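Bench Cells: Equipment Planning Gallery
May 2020
By Thodoris Antoniadis
Filed under: Automation > Buying and Budgeting

The Kiremside bench program is replacing its single-arm stations with two-arm cells. This page collects the working notes behind the equipment request, with pictures of a cell at work on small tabletop objects. It is written for the people who will be asked to sign the order and for the people who will have to live with what arrives.

The budget line is 3,068 per cell for everything other than the arms. The arms come out of capital and are handled on a separate request. The line pays for walls, posts, floor, base plate, cabling, tray, spare finger sets and freight. Živko Matić drew up the first version of the line at 3,000 even. The difference is freight from Derkell, which their quotation listed on its second page and which we missed on first reading.

Three suppliers were asked to quote: Gronstead for the enclosure, Boiko for fingers and cable clips, Derkell for the base plate and rail. Gronstead also offered a complete enclosure with plate included. It was declined. The plate hole pattern did not match our arm bases, and an adapter would have raised both shoulders above the height the reach study assumed.

1. Cell layout

Two arms on one mounting plate, facing each other across a shared floor. Chessboard, mat, paper and metronome set out between them.
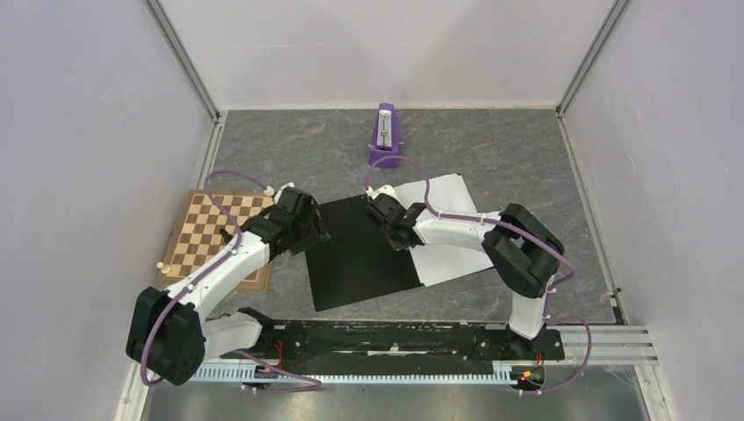
Floor area drives most of the enclosure cost. The Gronstead price list steps up by panel size, and the step between their middle and large panels is bigger than the step between small and middle. We specified middle. Before accepting that size, lay out the largest set of objects the station is expected to handle and check that each arm can get to its share without crossing the other's elbow. Do this with the real objects. A paper template does not show the height of anything.

Wall color is a no-charge option if stated at time of order and a charged one afterward. Choose a pale matte finish. Glossy panels at the old station returned reflections into the cameras, and two of them had to be covered with film, which then peeled.

Posts should be aluminum extrusion with an open slot. Closed-slot posts are slightly cheaper per length, but every later bracket then needs drilling. Order spare slot nuts with the posts. Derkell charges a minimum per shipment, and a bag of nuts bought alone costs more to send than to buy.

Cabling is the item most often underestimated. Measure each run with the arm at full extension, add the service loop, and add the distance from the base to the wall outlet by the route the cable will really take. Write the three numbers separately on the request. A single total gets trimmed in review by someone who assumes it includes slack. Clips go on the same line as cable. Boiko sells them in packs of 26, and one pack covers one cell if nothing is broken during installation.

The plate should be ordered with end holes already tapped. Matting for the floor is a consumable and does not belong in this line. Charge it to bench supplies.

2. Fingers and handling

Gripper fingers against a paper sheet, seen from the wrist. Scratches and dust show on the finger surfaces. The purple and white chart with the rod and slider is beyond the paper.

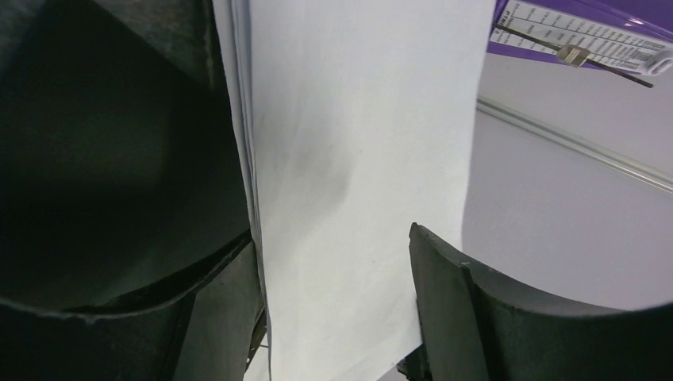 Should spare fingers be bought with the cell or later?

Buy them with the cell. Boiko prices finger sets lower when they ship with clips and other small parts on one order, and a cell waiting on fingers costs bench time for as long as the wait lasts. One spare set per arm is the planning figure. Store them in pairs, labeled left and right, and replace both fingers of a gripper together.

Paper, card and other thin stock deserve a separate line in the acceptance plan. A finger shape chosen for blocks may be a poor choice for sheets. Ask the supplier for the finger profile drawing before ordering, and compare it with the thinnest and the thickest item on the task list. If the two ends of the list call for different profiles, budget for both and allow time for changeover. Our request includes one profile only. The second is carried as an option, unpriced until Boiko returns the drawing.

Wear inspection is manual. Check the contact faces at each monthly service and log the result against the set number. Light scratching is accepted. A chipped edge is not, and the set is withdrawn.

Open items

Gronstead has not confirmed lead time on middle panels. Their last message gave August as the latest delivery and offered nothing firmer.

The Derkell quotation expires before the review meets. Živko Matić has asked for an extension in writing. If it is refused, the base plate is requoted and the line changes with it.

The drip tray below the plate was priced in two gauges. The heavier gauge is entered. Anyone who wants the lighter one should say so before the order is placed, as Derkell does not accept sheet metal returns.

Installation labor is charged to the bench program and appears on the program sheet under fitting.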